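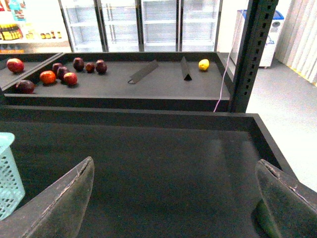
## Start with the fruit shelf, and start it half empty

I work on a small project called Pidero, and my whole job this year has been teaching a robot arm to put groceries where they belong. Before that I spent years stocking produce by hand. So when people ask me for kitchen and pantry tips these days, they get a strange mix of both, and I'm fine with that!

Our practice store is out at Nandodcombe, with display trays and fridge cases, and a black tray of apples is where I've spent most of my August. The arm gets its training from people steering it through a pick over and over (we call those demonstrations), and then it tries on its own. We ran 258 tries on fruit and I wrote down what went wrong every single time. A lot of what went wrong is what goes wrong in my own kitchen.

### Leave a finger's width

The biggest result first. When apples were pushed up against each other, the arm missed or bumped the neighbor far more than when there was a bit of air between them. We sorted the 258 tries into two piles, touching and not touching, and 126 were in the touching pile. Nearly all of our dropped apples came out of that pile. My colleagues wanted a fancier grasp planner. I wanted to move the apples over.

At home it's the same deal. If you can't get your fingers around an apple without shoving the one beside it, you're going to bruise something. Spread them out in one layer, on a tray with a lip so they don't roll away on you.

### Dark fruit on a dark tray

Red apples on matte black look gorgeous, and the bright ones are easy to find. The deep maroon ones are another story. The arm's camera would catch the shine on the skin and lose the edge of the apple, so it closed a little off center. The lemon, all by itself over near the back wall, was never any trouble (yellow on black, what could be easier).

Try this in a deep pantry drawer or a dim cupboard:

- Put a pale liner under dark things like plums, beets and purple onions.
- Keep bright stuff toward the back, where you'll spot it anyway.
- Turn off the little spotlight if you've got one. Shiny skins throw the light right back at you and you can't see the soft spots.

### Dividers are great until they lean

I love a divider. We use black triangular ones in the fruit tray, and they come in handy for keeping one kind of thing away from another. But a divider that ends up at an angle eats up floor space on both sides, and the arm treats it like a wall it has to go around. I changed one thing for a week, which was straightening the dividers before each batch, and the time per pick dropped by 4 seconds. That was more than we got from a month of fiddling with the software, and I may have been a little smug at lunch.

For a kitchen drawer, a dab of poster putty under each divider will hold it and peels off clean.

### Carry with a basket that has holes

We move fruit in a plastic mesh basket, pale turquoise, nothing special. Mesh lets you see what's in there from the side, it doesn't hold water, and you can rinse the lot under the faucet without unloading. The one rule I have is to set the basket down to one side of where you're working, so your reach stays clear. We had the basket in the middle for the first 16 demonstrations and every one of them taught the arm to take a silly long way around. I threw those out and recorded them again.

### Check your grippers

Gripper fingers wear at the edges and tips. Ours get scuffed and chipped, and a rough rim can nick an apple skin. I run a thumb along them before a session. Your version is the tongs drawer! Feel along the tips of your tongs, and if there's a burr on the metal or the silicone is splitting, swap them out before you use them on anything soft.

### What I'd still like to know

The Marinescu gripper pads came in and I haven't tried them on the small apples yet. I also want to compare picking front to back against picking whatever is closest, because Fasport (the folks who lent us the shelving) swear by front to back, and I've always grabbed the nearest one.

If you try the pale liner thing with beets, wash the liner the same day. Mine is pink now.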